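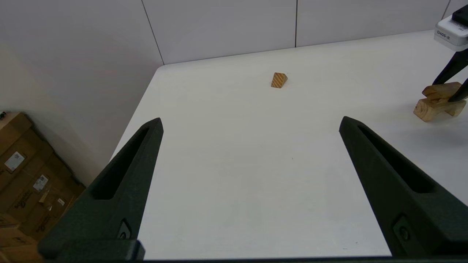

Wooden wedge with brown grain stripes on a white tabletop, Ullow open day.

The workshops at Ullow open to visitors one Saturday each summer, and I went along on 1 July 2023 with my sister and her two boys. Ernine, who make wooden blocks and playthings, have the ground floor and most of the yard behind it. Entry was free. Parking was in the field opposite, and the gate from it was locked, so everyone walked round by the road.

We joined the eleven o'clock tour, led by Rodel Mangubat. He has been with Ernine since the move from the old Chrysikopoulos building and he knows the timber side well. He started us in the drying store, a long, low shed with boards stacked on battens. There were 360 boards in it that week, he said, and the ones nearest the door had been there since November. You can smell the resin before you get inside. The boys were allowed to lift one end of a short plank and then were told to put it down again.

From there we went through to the saws. These were switched off for the day, which was a pity, but Rodel took a length of timber and marked up how a wedge is cut from it. The line of the grain matters more than I had supposed. If the cut goes across at a slant, the stripes come out running diagonally over the face of the block, and Ernine like that look and try to keep it. They don't paint the wedges. A painted one hides knots, he said, and they would sooner throw the knotty ones in the stove.

A full set is called the Runetti and comes in a box with a sliding lid. It has arches, cubes, long bricks and the wedges, which children mostly use as roofs. Last year they sold 1,658 sets and made 1,888, and the difference is on shelves upstairs. My sister asked whether any of those were going cheap. They were not.

The tables are all white, with a few scuffs on them by now. Rodel told us a pale top shows up a chipped corner better than a dark one. He passed round a reject so we could feel for the fault. I couldn't find it -- the younger boy found it straight away, a small dent on the long edge.

Upstairs is the packing room and a shelf of old patterns, some with pencil notes still on them. One box was marked 608, the number of the first order they sent out from Ullow. It was rather warm up there and the tour moved on quickly.

We had tea and a cheese roll in the yard afterwards. The queue was long and they ran out of scones before one. There is a small shop by the entrance selling single blocks, and we came away with two arches and a wedge. Cards were not accepted, so bring cash.

The tour took an hour and a quarter. The stairs are steep and there is no lift, but the ground floor is level all the way through. Dogs have to stay in the yard.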